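Workshop Tips for a Student Robot Club
Collected by Dorothy Tapley, with help from the build team

I started this page on the back of a parts list, and it has grown every season since. It's meant for parents, new mentors and anybody else who has ended up with a room full of teenagers, a robot and one good screwdriver. Take what you like and leave the rest!
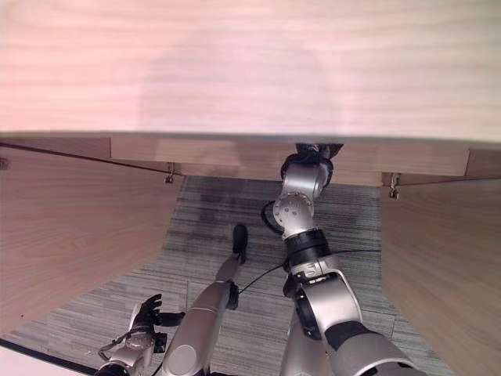
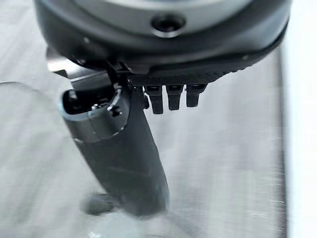 Top: arm work under a desk. Bottom: the hand, seen close up.

Cables first, always. Before anything moves, have a student trace every loose cable with a finger, from one end to the other, and say out loud where it goes. It feels silly for the first week or so and then they do it without being asked. Coiled cable is kinder than straight cable near a joint, but a coil can still catch on a bracket or a drawer pull, so look at the furniture too. Hook-and-loop ties beat zip ties for anything you'll change before July (and you will change it).

Get down on the floor. If the task is under a desk, somebody needs to put their cheek on the carpet with a flashlight and look at it before the program is written. Kamrul Karunaratne spent a whole evening on a reach that was never going to clear the clips up in the corners, and he'd tell you himself that two minutes on his knees would have saved him the trouble. Garden kneeling pads are cheap and the kids fight over them.

Mark the parking spot. Low-tack painter's tape on the carpet, one strip for each side of the base, and write the name of the task on it with a marker. Peel it up at the end of the night. Tape left for a month takes fuzz with it and leaves a gummy line that gray carpet shows up beautifully, I'm sorry to say.

Gummy lines and smudges on carpet tile: a little dish soap in warm water, blot, blot again, then a dry towel with a heavy book on it. Try a hidden corner before you go at the middle of the room.

Wiping down metal tops. A brushed surface wants a soft cloth and long strokes along the grain, never circles. Microfiber is fine as long as it hasn't been used to sweep up metal filings, so keep yours in a lidded tub. We label ours TOPS ONLY and still find them under the sink.

Small screws. An egg carton is the best screw organizer ever made. One cup per joint, and the lid closes when the bell rings. Trevor Bainbridge likes a magnetic dish, which is fine too until somebody sets it down beside a laptop. Whichever you use, put a dot of paint pen across each screw head and onto the part next to it, and a glance will tell you if one has backed out.

Approach slowly, and then slower than that. For the last inch or so above a tabletop we run at 35 percent speed and keep one student on the stop button with nothing else to do – no phone, no snack, no clipboard. Swap that student every 60 minutes, or sooner if they start to yawn.

Pad the furniture if you borrowed it. Felt dots on the underside of a desk edge cost next to nothing and peel off clean with a hair dryer. Graham Pickering's trick is to cut up an old yoga mat for the bigger panels, and it works well, though the room smells of yoga mat for a while.

Write it down before you go home. Our notebook is on page 778 (we number straight through from one year to the next) and the most useful entries are the dull ones, like which cable was swapped and which screw was missing. Mirjam Wuyts has the students sign the bottom of each page, and I do think they write more neatly for it.

More tips from this section
Getting Marker Off a Whiteboard That Has Given Up
Packing a Robot for a Two-Hour Drive
Snacks That Don't Leave Grease on the Controls
Sharing One Soldering Iron Among Nine Students
Labels That Stay Put on Battery Cases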